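Thu 13 March – pillow task, teleop, sofa corner

Cont. from the Enden notes. Goal for today: enough clean demos of "gray pillow back to the middle of the sofa" to start a first training run. Valentin on the control rig most of the morning, me on the stop button and the log. Swapped after lunch.

Grip first. Both short ends, pinch the corners, lift with both arms at once. One-handed drags go in the reject folder, even the pretty ones. Operator has to wait for both grippers to close before lifting, we kept jumping the gun by half a second and the pillow goes crooked.
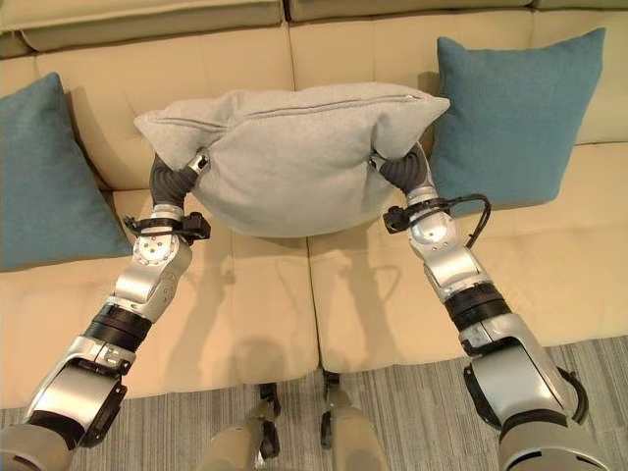
Latency was ok after restarting the Vandon bridge. Before that the left arm lagged and Valentin was overcorrecting like mad. Threw out everything from before the restart. Episode 291 is the first one I trust.

Starting pose matters more than I thought. If the head is pitched too high the operator loses the front edge of the seat and starts guessing at depth. Fixed pitch from now on, wrote the value on the tape on the rig. Also teh base: feet close to the sofa or the elbows lock out at full reach. 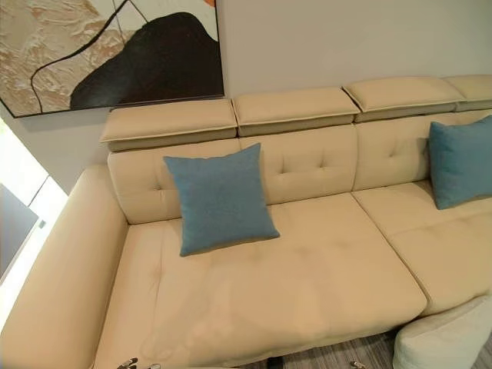

Valentin Lecomte thinks we should stop resetting to the same start every time and let the operator drop the pillow anywhere on the seat, otherwise the policy just learns one path. Fair. But I want one boring batch first so we have something to compare with. Agreed: boring batch today, random starts tomorrow.

Release is the weak part. Open both grippers together, back off straight, THEN raise. If you raise while opening, a finger catches the fabric and the pillow comes along. Slow it down – replay shows most of our bad endings are in the last 2 seconds.

Kept 34 demos. Last good one is episode 3728 in the Jendance numbering (dont ask, the counter got merged with the Hoarau set and needs sorting out).
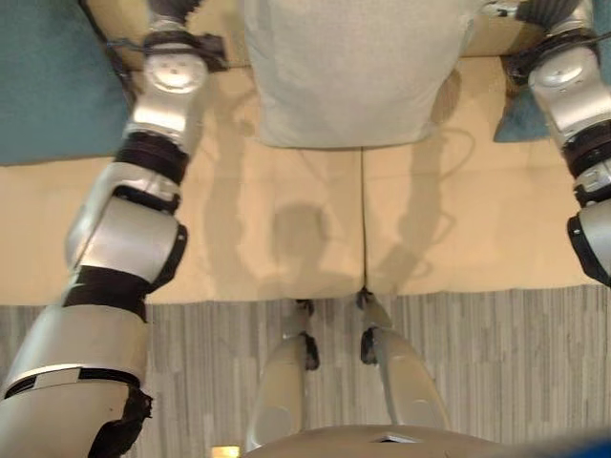 To do

- split the merged counter before anyone trains on it
- random start positions, Baptiste to write the list
- recheck right gripper force, felt soft by the end
- trim the dead time at the start of each episode
- ask about more rig time in June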